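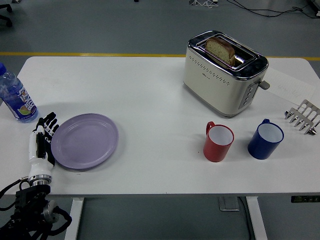
A robotic hand and a clear water bottle on a white table.

Lapointe Treaty Desk Guide, print edition

Every publisher in foreign affairs says its guide will tell you what governments are going to do next. We sell this one and we don't believe it does. The Lapointe guide covers arms control talks, border deals and trade pacts in 16 chapters, with the full wording of each agreement and a short note on who signed and who walked out.

The texts are the good part. They are printed whole, in large type, with the side letters most guides leave out. The "outlook" pages are weaker. Editor Leandro Villalobos scores each deal from 1 to 3 for how likely it is to last, and we couldn't find any account of how he gets there. Read the scores as one man's opinion. 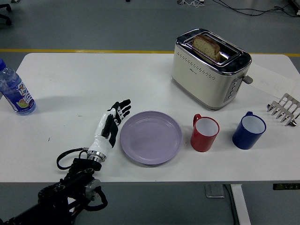
The maps are fine for finding a border and poor for arguing over one. Disputed lines are dotted, but the key gives only one side's name for some of them. If your work turns on that, check a second source.

Comes in 2 volumes, sewn binding. The print run was 3000 and the publisher calls it limited, which it also said last time. A supplement is promised for February. We are not taking orders for it until we have seen a copy.

Related items
Skudania Guide to Summit Statements
Pitik Pocket Map of Shared Borders
Trerkstead Sanctions Yearbook

Last updated December 2021
Contact us | Copyright Trerkstead Books | Back to top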